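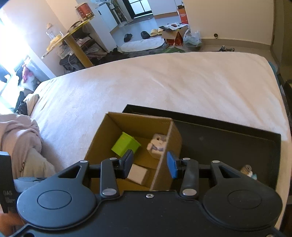

Students in the after-hours robotics club at Janham College have started taking their project home with them, and the results are coming in thick and fast. The club is teaching a robot arm to tidy small objects into boxes, and members do the teaching themselves by working a hand-held gripper in their own rooms. A bed with a white fitted sheet makes a perfectly good workbench, with a divided cardboard box on a tray and a lime-green cube lying tilted inside it. One finger of the gripper has a blue pad and the other a black one, and the whole thing can be up and running before the kettle has boiled.

The project is called Skornow, and it began in September as a one-page idea pinned up outside the workshop. Khôi Đinh, a second-year engineering student, wrote that page and now looks after the recordings. He wanted the club's arm to cope with the sort of muddle people really live with — soft toys, odd blocks, things that roll under other things.

"We practised in the workshop at first and the arm got very good at the workshop," he said. "Then we moved it next to a window and it was hopeless! So now everybody records at home, with whatever light they've got and whatever happens to be lying about."

So far the club has collected 178 recordings, most of them under a minute long. Each one shows a single job: pick something up, put it in the correct half of the box, let go. Members sign the gripper out overnight from the Osman building and bring it back before the first lecture. There are four in the recording group at the moment, plus a few more who help with sorting the files, and the queue for the gripper is getting longer.

Nga Lương joined having never touched a robot before. She studies textiles, and she has become the club's expert on anything squashy. Hard blocks are easy, she says, but a crumpled soft thing changes shape as soon as you squeeze it, and it took her most of an evening to get five clean pick-ups in a row.

"I did a little dance when the fifth one went in," she said. "My flatmate thought I'd won something."

The next big date is the Zirar student challenge, where teams have 30 minutes to get an arm sorting a box of objects it has never met. Janham has not entered before. The club is hoping for a place in the second round — and would be thrilled with more.

New members are welcome at any point in the term, whatever they study. The club meets at 5 in the ground-floor workshop, and there is usually cake.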